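Shop notebook, Zovville tool library, back workshop
30 August 2020

Continued from the June entry on the hand tool return. Page before this one is Donnie Lamont's shelf drawing, do not tear it out, the hole spacing is on the back.

Started at the bench with the loan list and the two gray sheet-metal bins. Plan for the day was to get through the small garden tools, look over the bins and settle which of them gets which job. Got through the tools. The bins are mostly settled.

Loan list says 46 small hand tools out for the season. All 46 are back and checked off. Two had the wrong tag tied on and had been swapped with each other at the counter, corrected on the list in pencil. The ink list is in the office and still needs the same correction.

Tags: the string tags do not last. Most came back soft and several could not be read without holding them up to the window. Opened the roll of printed labels from Paketti, 1,000 to the roll, and tried them on three handles. On a smooth painted handle the label lies flat and the corners stay down. On a ribbed rubber grip it lifts as soon as you flex it. On a tapered handle it goes on crooked unless you cut it in half lengthwise first. Left the three test handles on the windowsill to see what a week of sun does. Marked them A, B and C with the grease pencil.

Anything with a hanging hole should keep a tag through the hole and skip the label altogether. Donnie has suggested small brass tags with stamped numbers. Priced them in June and it was more than I wanted to spend on trowels. Might be worth it for the pruners and the saws, which go out most weeks.

Cleaning. Usual order: stiff brush, then a rag, then the wire brush only where there is rust. Used Pliven oil on blades and pivots. The can is low, less than a finger left in the bottom, add to the order. It goes on thin and you have to wipe twice or the sawdust sticks to it. Handles got a plain rag. I did not sand any. Last year we sanded a few and the finish came off in patches and they looked worse than before.

Set aside for repair:
Bulb planter, handle turns in the socket.
Small fork, one outside tine bent in. Can be straightened cold in the vise, go slowly.
Two pruners, springs gone. Springs are in the drawer marked Hakim with the other small parts.
Weeder with a split handle. Glue and clamp, or throw it out if the split runs past the ferrule. Did not look closely yet.

Everything else passed. The trowels are in better shape than I expected. Blades are true when you sight down them and the necks are tight.

On to the bins. These are the gray ones with the sloped walls that have been standing end to end with the rims touching. I have always liked them for sorting, the slope makes things slide down to the floor of the bin and you can reach in from any side without scraping a knuckle. The trouble is that small tools also slide, and end up along the foot of the wall where you miss them against the metal. Anything dark is worst. I have gone looking for a trowel that was in the bin the whole time.
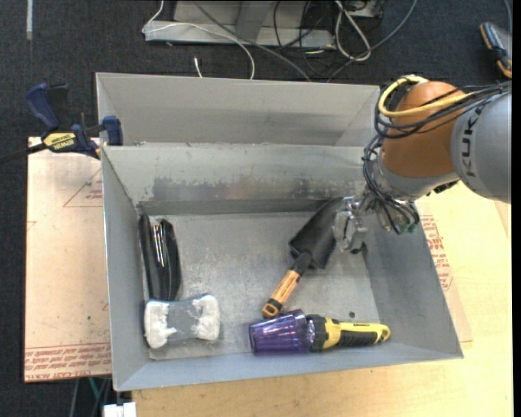 Front bin with trowel and the purple and yellow hand tool. Worn patch on back wall, hole in floor lower right.

Notes on the front bin. The floor is scratched all over but it is sound when you press on it with a thumb. The patch on the back wall is the worst of the wear, dark, with ragged edges and some bright streaks of metal. I rubbed it with a rag and a little Pliven and some black came off on the rag, the rest stayed. It does not catch a fingernail. I would call it surface wear and leave it alone, though if this bin ever gets painted that patch will have to be cleaned back first or the paint will not hold.

The hole in the floor is small and round. Fine for tools. It rules this bin out for seed, sand, screws or anything else that runs. Donnie wants to put a rivet in it. I would leave it open until we decide what the bin is for, a way for grit to drop out is handy and we can sweep under it. Written on masking tape on the outside: HOLE IN FLOOR, NO SAND. Replace the tape with a proper label when the Paketti labels have passed the window test.

The rim where the two bins meet has small chips in it. Ran a gloved hand along it, no burrs that would cut. Went over two spots with the fine file anyway and brushed the filings out. If we pull the bins apart for good, check both rims again on the sides that have been touching, I only did the top.

The back bin I only gave a quick look and a wipe. It should be done properly before it gets filled. Same checks: floor, corners, rim, any holes.

Color matters more than I had thought when it comes to finding things. The purple, yellow and black tool is the easiest one to spot, I can pick it out from the door. The trowel is half and half. The orange-brown handle with the wood grain shows up well enough, but the blade and neck are so dark that if it lands handle down under something else you lose it. Suggest a band of yellow tape on the neck of every dark trowel, just above the handle. Tried it on one of the plain ones and it took a minute. It may peel in wet soil. Will see.

Alternatively a light-colored liner in the bottom of the bin. There is a sheet of white plastic behind the door, left from the counter job, that measures 1,000 by 900 mm. Have not measured the bin floor against it. With sloped walls the liner needs to be cut to the floor size and not to the opening, which is the mistake I made with the cardboard one. Also it should have a notch so the hole is not covered, if the hole stays.

The thing against a liner is noise, or the lack of it. Bare metal tells you when something has been dropped in. With the cardboard in, people set returns down without a sound and I found them at closing with no name on the list. Small matter, but it did happen more than once.

Where things go, for now:
Front bin, returns waiting to be checked.
Back bin, checked and cleaned, waiting for the wall.
Trowels with a hanging hole go on the nail strip, blade down. Donnie's shelf drawing has the strip too low, the long-handled tools underneath would knock into them. Raise it a hand's width.
Tools with no hole go in the wall tray by type.
Repairs in the wooden crate under the bench and nowhere else.

The checked ones were getting mixed back in with the returns by the end of the morning. Two piles in one bin does not work even when you are sure you will remember which is which. Had to go over several again. Next time put the returns in at one end and do not set anything finished down on that side of the bench at all.

Lunch, then sharpened the hoes, which were not on the plan. Flat file, one side only, stopped at the first sign of a burr. Five done. The sixth has a nick that needs the grinder.

Still open:
Correct the ink list in the office.
Order oil, and string tags in case the labels fail.
Check labels A, B and C on the windowsill next week.
Measure bin floor, compare with white sheet.
Rivet or no rivet, ask Donnie.
Wipe out back bin and check floor and corners.
Weeder handle, look at the split.
Grinder for hoe number six. Guard needs tightening before anyone uses it.

Note added later the same day: Donnie looked at the hole and agrees to leave it for the season. He also says the tape will peel. We put it on two trowels, one cleaned with spirit first and one only wiped, so we can compare them. The one cleaned with spirit has a pencil dot under the tape end.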